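Perska Hand Gripper: build notes and data card

Last updated June 6, 2022
Maintainer: Halfdan Zoëga

Perska is a hand-held two-finger gripper with a wide-angle camera mounted behind the fingers. I designed it at home and finished it in a shared workshop. This folder has the part files, the parts list, and the first set of recordings, which is called Riraretti.

What is in the folder

parts/ has the print files for the fingers, palm and handle
pads/ has the ribbed pad mold and a printable version of the same pad
firmware/ is for the trigger sensor board only
riraretti/ has the recordings, one subfolder per session
tools/ has the scripts for checking and trimming recordings

Building the gripper

Print the two finger bases in white or another light color. The trimming script looks for the bases at the bottom of the picture and has trouble with dark plastic. Pads can be any strong color. Mine are magenta.

Each base takes two screws through the face. Tighten them by hand until the finger stops rocking, then a quarter turn more. The left and right fingers are mirror images, so check the letter on the back before you screw anything down. The ribs on the pads run diagonally and should face inward on both sides.

The April version of the palm had a thin wall near the trigger and two of them cracked. If you printed one of those, replace it with palm_v8.
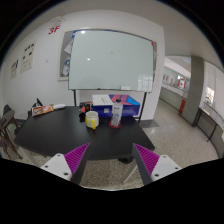
Recordings are made with everyday objects on a tabletop. Mugs and bottles make up most of the early sessions. Start each one with the fingers fully open and hold still until the board beeps. Then reach, grasp, move the object, let go, and back away. Move at the speed you would use to clear a table at home. Very fast reaches blur and get thrown out by the checker.

Riraretti in numbers

Recordings collected: 1,098
Recordings kept after checking: 708
Sessions: 12

Most of the rejected recordings failed for one of two reasons. The trigger sensor lost its zero point, or the camera clock and the board clock drifted too far apart. The second problem is fixed in the current firmware. The rejected files are not included.

File layout

Each recording is a video file plus a text file with the same name. The text file has one row per video picture, with the time and the finger opening in millimeters. Rows with a missing reading are left blank. Please don't read a blank as zero, which means fully closed.

Known problems

The lens bends straight lines a lot, especially near the corners. Calibration values are in tools/lens.txt, but they were measured on my unit and yours will differ.

Shiny backgrounds such as whiteboards pick up ceiling lights. I left these recordings in.

Clear plastic is hard for the Zelenák tracking script. It loses bottles more often than mugs.

Hallways and other rooms are often visible behind the work area. If you add sessions, check the background before you upload.

Adding your own sessions

Run tools/check on the session folder first and include its output. Name the folder with your initials and a session number. Changes to the part files go in the separate Fladach folder, where the motorized version is being worked on.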